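Bendusgate Workshop News, September 2025
Equipment budget: hold on to your wallets

The proposal to add a second bench of printed arms is back, and it has grown. In spring we were told the parts came to 908 dollars. The version now going around asks for 1,757, and the pages explaining the difference are mostly adjectives. I read it twice. "Scalable" shows up a lot. Spare servos don't show up at all.

I'm not against the arms. I am against buying a second set before anyone can say what the first one costs us in a normal month, counting reprints, stripped screws and the evenings spent on setup. The Orkham quote leaves all of that to us.
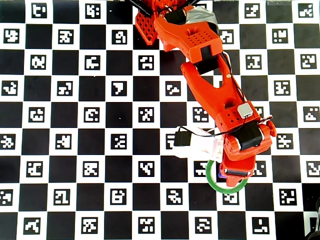
Macarena Barroso wrote in to disagree. She thinks waiting is the expensive choice: the discount ends in November, and a single bench means everyone lines up for it. If we're going to keep a log, she says, we can keep it on two benches as easily as one.

Fair enough on the line. I'm less moved by the discount. Cinard had one of those too, and when it ran out there was another.

What I'd like to see first is a parts list with prices next to it. Motors, cables, boards, filament, tape, the lot. Gion Zaugg started one last winter and got as far as 621 dollars before he ran out of receipts, and that was without the printed mat.
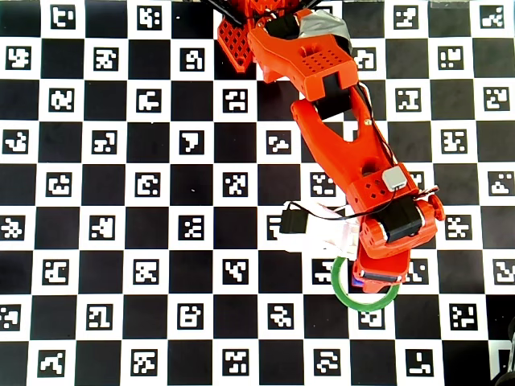

Orange arm over the marker board, with the green ring under the gripper.

Then there are the fingers. The proposal budgets for one set per arm and calls them "long life," with no number of hours or grips attached. We print our own, so they look free, until you add up the printer time and the grip pads and the screws that hold them on. I'd set aside 50 dollars per arm for finger parts and see if it lasts. My bet is no.
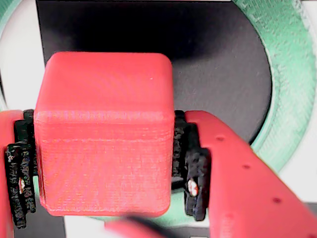
Red cube between the two black grip pads.

Table space isn't in the budget either. A mat, two arms and a laptop eat up a tabletop fast, and a second bench has to go somewhere. Nothing in the proposal says where, or who gives up their corner.
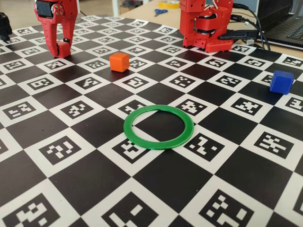 Cubes and ring on the mat, laptop at the back right.

Parveen Bepari has the full proposal if you want to read it before the vote. Send her your questions in writing. Mine are already in, and they run longer than the proposal does.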